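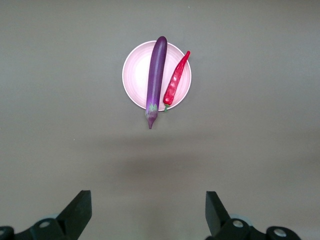 Should eggplants and chili peppers be stored in the refrigerator before the Sunday meal service?
Chili peppers go in the crisper drawer as soon as they arrive. Eggplants are kept on the pantry shelf, out of direct light, if they will be cooked within 2 days, and are refrigerated only when they must be held longer.

To: Ikley Kitchen list
Subject: Re: Vegetables for the April menu

Dear colleagues,

The question and answer at the head of this message will be added to the kitchen handbook. They replace the paragraph on eggplants in the present version, which directed that all produce be refrigerated on delivery. Please remove any printed copies of that paragraph from the Ikley and Bastos kitchens.

I reply below to the points raised by the Bastos kitchen.

> The Gruvano order form lists eggplants by weight only. Last month
> we received very large ones, and many had brown seeds and a bitter
> taste. May we ask for the long, slender kind instead? We would also
> like to know whether they need to be salted before roasting, and
> whether the red chilies should be cooked with them or served apart.
> Several diners found the dish too hot.
>
> Bastos kitchen

Size and variety. The request is approved. Kitchens may write "long, slender" in the remarks column of the order form. An eggplant of this kind should have smooth, shiny skin and feel firm when pressed with the thumb. The calyx is a useful guide to age, although some fading of the green is acceptable if the flesh is firm. Soft or wrinkled eggplants should be set aside at delivery and noted on the receiving slip.

Salting. Salting is not required for slender eggplants. Kitchens that still hold large ones may salt the slices, leave them for half an hour, rinse them and pat them dry. The salt in the dressing should then be reduced.

Chilies. Red chilies will be served apart, beginning with the next menu. The cook should remove the stem and seeds, slice the flesh thinly and place it in a small covered dish beside the main tray. Gloves are to be worn for this work, and the knife and board washed before they are used for anything else.

Quantities. The revised recipe for the test batch calls for 900 g of eggplant, trimmed, and 200 ml of tomato sauce. Trimming means removing the stem and calyx together with one straight cut; the skin is left on. Please do not scale the chilies in proportion to the eggplant. The amount should be decided at each site after tasting, as heat varies from one delivery to the next.

Kitchens using the Nirkura oven should place the tray on the middle shelf and turn it once during roasting. The setting printed on the old recipe card was intended for the previous oven and should be disregarded.

Corrections to the handbook text may be sent to this list. Comments on the order form should be addressed to me directly.

Respectfully,

Vlastimil Tichý
Menu and Purchasing Office
Ikley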